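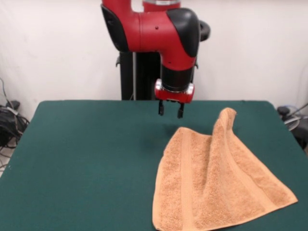

Red and black arm over a table with a green felt top.

Section 3. Setting Up Your Town's Visitor Listing

This section covers the first listing for a town, city or visitor bureau on the Brurnus travel directory. You need an approved account before you start. If your account request is still pending, go back to Section 2.

Before you begin

Have these on hand:

The official name of your town, spelled the way it appears on your road signs and letterhead.
A street address for your visitor center or town office. Post office boxes are accepted for mail only.
A phone number that is answered during business hours.
A landscape photo for the top of the page.
Your list of member businesses, saved as a CSV file.

3.1 Create the town page

1. Sign in and select Listings from the left menu.
2. Select New Town Page.
3. Type the town name. Leave out the state, which is added from your address.
4. Choose a region from the list. Towns on a border may choose two. Rellstead, for one, shows under both Lake Country and River Towns.
5. Enter the address and phone number and select Save Draft.

Note: The page address is made from the town name the first time you save. To change it later you have to write to the help desk, and old printed links will stop working.

3.2 Write the description

1. Open the draft and select the Description tab.
2. Type or paste your text. The limit is 2,000 characters, counting spaces.
3. Fill in the Short Description box. This text shows in search results and is limited to 80 characters.
4. Select Check Text. Words over the limit are marked in red.
5. Select Save Draft.

Keep prices and event dates out of the description. They go in the Events tab, where they drop off when the event is over. Text pasted from a word processor may bring odd spacing with it. Use Paste as Plain Text if your paragraphs run together.

3.3 Add member businesses

1. Select the Businesses tab, then Import.
2. Choose your CSV file.
3. Match each column to a field. Name, Category and Street Address are required.
4. Review the preview. Rows with a missing field are shown at the top.
5. Fix those rows in the preview or skip them.
6. Select Finish Import.

Caution: Importing a second file with Replace All checked removes every business now on the page, including ones typed in by hand. Leave the box clear to add to the list.

Each page can feature up to 10 businesses in the top row. Select the star beside a name to feature it. The row follows the order in which you select the stars. Drag a name to move it.

3.4 Join a travel route

Routes group several towns on one map. Joining is optional.

1. Select Routes and find the route by name, such as Parry to Prillwood.
2. Select Ask to Join.
3. Enter the stop details, including parking for buses and RVs.
4. Wait for the route manager to approve the stop. You will get an email either way.

A town may belong to 3 routes at a time. Leave one route before asking to join another.

3.5 Publish

1. Select Preview and read the page on both a computer and a phone.
2. Test the phone number and web links.
3. Select Publish.

Changes to a published page go live when you select Update. The map pin can take until the next morning to move if you changed the address. If the pin is still wrong after that, see Section 7, Map Problems.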